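Masks at the council counter, do I still need one if ive had the flu shot?
Budport Community Help > Health and public notices

Shagufta Soomro
Sign went up at the Budport service centre in January saying masks for anyone with a cough, plus a limit of 14 people in the waiting room. Is that a provincial order or just the town? My mum is 81, has had her shot, hates the mask. Got 400 words of notice in the mail and still can't tell.

Tín Nghiêm
Town only. The health region put out advice, council turned it into a rule for its own buildings. Shot doesnt get you out of it, if she's coughing she wears one. No cough, no mask. Runs 6 weeks then they look at the numbers again.
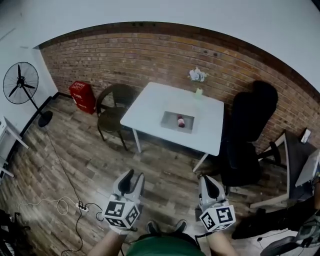
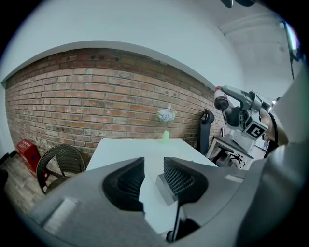

White table, green cup at the back, in both.

Limit includes staff by the way. Phone ahead if she can't stand outside long, they'll call her in.

Hongjun Song
Floltwood did the same and dropped it early. Waste of money if you ask me, 3000 masks ordered for a town our size.

Yichen Yu
You can do most counter stuff by mail, forms are on the rack by the libary door. My dad did his rates that way, took a week. Put a phone number on it or they send it back.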